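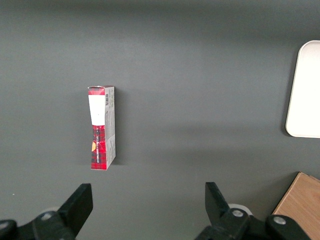

The plaid box problem

March 30, 2019

So I finally started on the hall closet. I'd been putting it off since we moved to Bralham, and this morning I had coffee, 40 minutes before Hugo needed the car, and no more excuses. Out came the wrapping paper, two umbrellas, the bag of bags, and a stack of little boxes I keep because they're too nice to throw out.

You know I'm a sucker for red plaid. Put tartan on a piece of cardboard and I will hang on to it until I die! This one is tall and skinny, with a big white label across the top part of the front that's just begging to be written on, and it stands up by itself on the table, so of course my first thought was PENS. Or knitting needles, the short ones. Or all those birthday candles that roll around in the drawer under the toaster.

Purificación (my mother-in-law, for anybody new) has a rule about boxes. If it hasn't got a job in 20 days, it goes in the recycling. She raised 4 kids in an apartment in Salcedo with one closet, so I listen to her on this stuff, mostly. I told her on the phone that the plaid one was staying and she laughed at me for a good long while.

Anyway, what I ended up doing was sorting the whole stack by shape. Flat ones went inside bigger flat ones, like those nesting dolls. Anything tall went on the table so I could look at it and decide. The barcode side faces the wall once it's on a shelf - that's my big decorating secret, you're welcome - and then all you get is the pretty side.

I filled one grocery bag with boxes for recycling and felt very grown up about it. The umbrellas went to the car. The wrapping paper is still on the hall floor, and I stepped on it twice while making lunch.

Next up is the shelf over the washer, which I'm scared of. Hugo says there's a fondue set up there. We don't own a fondue set, as far as I know.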